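Before you put an offer in on a rented flat or small house, work out the gross yield yourself. The figure on the listing is often based on the asking rent, and the tenant may be paying less.

## What you need

- the asking price
- the rent shown on the current tenancy agreement
- the service charge and ground rent, if it is leasehold
- the date the rent was last changed

Ask the agent for these by email so you have them in writing. In Dinddale, Argate and Yeoh both send a rent statement on request, usually the same day. Totel listings have it under the "Documents" tab, but you have to register first.

## Gross yield

1. Take the monthly rent and multiply by 12.
2. Divide by the asking price.
3. Multiply by 100.

If the rent is weekly, multiply by 52 at the first step. Don't multiply by four and then by 12, as this loses four weeks of rent a year.

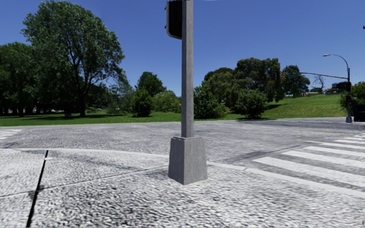 *Page last changed: November*

## Net yield

Start again with the yearly rent and take off the costs you will pay as owner:

- service charge and ground rent
- letting agent's fee (we use 10 per cent of the rent if it isn't known)
- landlord insurance
- gas and electrical checks
- repairs

For repairs on a flat, put in at least 200 a year. A house with an old roof or boiler needs a good deal more. Divide what is left by the asking price and multiply by 100 as before.

Leave mortgage payments out at this stage. They depend on your deposit and rate, so they make it hard to compare one property with another.

## Empty weeks

Few places are let all year, every year. We multiply the yearly rent by 96 per cent to allow for gaps between tenants. Do this before taking off the costs.

If a listing still shows over 9 per cent net after all this, check the lease length and ask whether any major works are planned for the building. Check too that the rent is for one household, as room-by-room lets may need a licence.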